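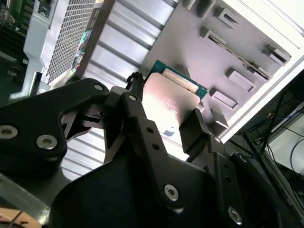 *The Urkero two-finger gripper with a processor between its tips, seen from the wrist camera.*

# Urkero two-finger gripper

We stock two small parallel grippers at Dostgate, the Urkero and the Prullico, and I get asked which one to buy nearly every week. So I took one of each home to the bench (well, to the end of it that isn't covered in cables) and spent most of August picking up computer parts with them. This page is for the Urkero. The Prullico has its own page, but I'll mention it a fair bit because you can't really talk about one without the other.

## What it's like to use

The first thing I noticed was how slim the fingers are. The linkage is all flat black plates, pinned and screwed together, and it gets into places where a chunkier gripper just bumps into things. Working close to an open PC, with heatsink fins on one side and the chassis panel behind, I was glad of every bit of that room!

Holding a processor by its edges is a fussy job. Squeeze too gently and it swings when the arm speeds up, squeeze too hard and you start worrying about the substrate. I ran the Urkero at 30 per cent force for all the chip work and never felt the need to go up. For heavier bits, like a boxed cooler, I went to 70 and it was fine with that too. The Prullico has a stronger grip at the top end, but its lowest setting is still a bit much for my nerves.

One thing I'd change is the tilt. If you come in slightly off square, the chip sits at an angle between the tips and stays like that. You can put it down on the mat and pick it up again, or you can sort out your approach first (I did a lot of the former before I got round to the latter).

## The camera

It's a small one, up at the wrist, and it looks straight down the fingers. I was doubtful about this. The gripper itself takes up a good half of what you see, and I thought that would drive me mad, but after a day or so I liked having both tips in view while they closed. You can tell which side is touching.

Shiny lids are the awkward bit. A metal heat spreader throws the light right back at you and the printing on it goes faint, so if your software needs to read markings, try a softer lamp or turn the part a little. Abla Bataineh, who looks after our vision kit, suggested locking the exposure, and that helped more than the lamp did.

## Controller

I ran both grippers from the Issa controller. Setup for the Urkero was plug it in, pick it from the list, home the fingers, done. The Prullico wanted a firmware update first and then a restart. Not a disaster, only dull.

## Which one should you get?

If your parts are small, flat and easy to mark, get this one. If you mostly shift boxes and brackets, the Prullico is the better buy and I'd happily point you there instead.

## In the box

- Urkero gripper, fingers fitted
- Wrist camera and bracket
- 2 spare fingertips
- Cable for the Issa controller
- Hex key

Spare pins and link plates are sold separately. We keep them on the shelf, so just add a note to your order if you'd like some put in with it.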